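4.2 Bimanual Collection with Hand-Held Grippers

All demonstrations for the thin-object tasks were recorded without a robot arm. The operator holds one gripper in each hand and performs the task directly at the table, and the recorded finger poses and opening widths are later retargeted to the two-arm platform described in Section 3. The view used for training is taken from head height, so that it matches the head camera of the platform at test time.

The tray task was chosen because it exposes a weakness of our earlier single-arm policy, Pevar-1. A phone case standing on edge presents a narrow grasp target, and the walls of the tray limit the directions from which the fingers can approach. We collected 206 demonstrations of this task at the Bloxham site. After removing episodes with lost tracking or with a hand outside the field of view, 115 remained for training. Episodes were not filtered by speed or by grasp strategy.

Figure 3 shows one moment from the tray task. The white tray lies lengthwise on the left part of the board with the black case upright at its far end. The fingers of the left gripper reach over the near rim, and the right gripper is held open above the board.
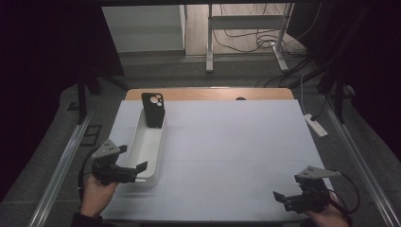 Figure 3. Tray task, head view. Each hand-held gripper carries a gray triangular plate on top.

Lorraine Pickering, commenting on a draft of this section, objected that discarding 91 of 206 episodes could bias the training set toward slow and cautious motion, given that tracking is most often lost when the hands move fast. She asked for the discarded episodes to be compared with the retained ones before any claim was made about strategy. We accept the point in part. Median hand speed before the first tracking loss was higher in the discarded group, and the policy trained on the retained set does move more slowly than the operators did. The order in which the hands were used did not differ between the two groups.

4.3 Effect of the Idle Hand

In many episodes one hand does little until the other has made contact. Two treatments of this period were compared. In the first, the idle hand is trained on its recorded pose at every step. In the second, its loss is masked until its opening width first changes. Both policies were trained for 700 epochs on the same data, with the same image encoder and action horizon.

Each policy was run for 68 trials, with the start position of the case drawn from a fixed list. The masked policy completed 51 trials and the unmasked policy 44. Most of the difference comes from trials in which the idle gripper drifted toward the tray and touched the rim before the grasp was made. Masking did not reduce failures in which the case slipped during the lift. Those failures are treated separately in Section 5, together with the results for the Prandavdale finger pads.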